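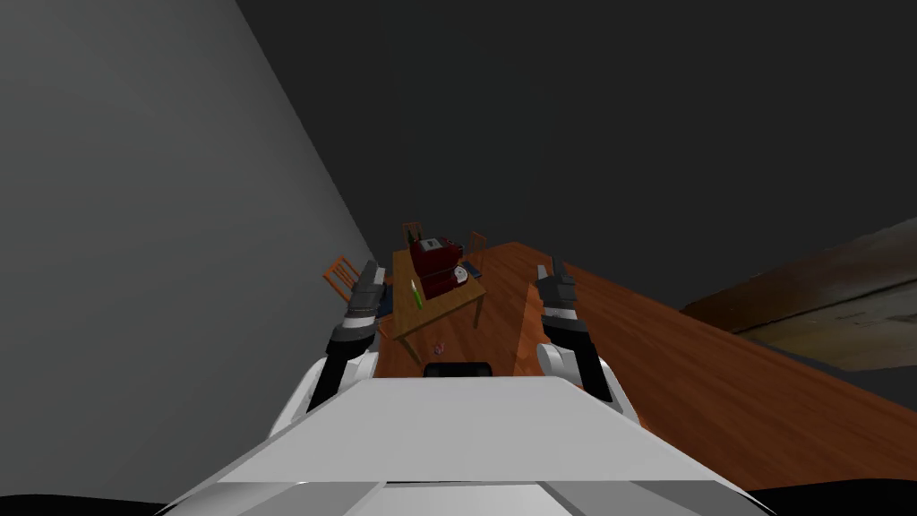

Tedik sim eval, ticket 167: success score drops when the wrist view is masked. Reported by Brândușa Olteanu. Status: open, but we're getting somewhere! I reran the Janel policy in the dining scene with the start pose pinned – both grippers empty and either side of the table, red appliance on the far half – and the score still fell, so the start pose is off the suspect list.

Update, 14:20. Tried mask ratio 2, then 17 per cent dropout on the wrist stream only. Dropout wins easily, and it's lovely to see the Iordache baseline curve come back.

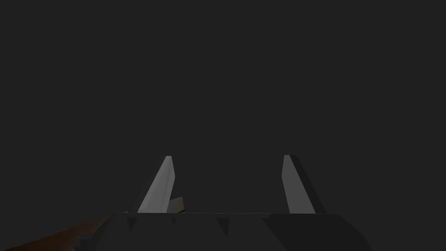

Wrist view, fingers wide apart, small pale object by the base of the left one.

Next: same seeds on the Brolis branch, wrist stream logged at full rate. Could someone check whether the mask is applied before or after resize? I suspect after.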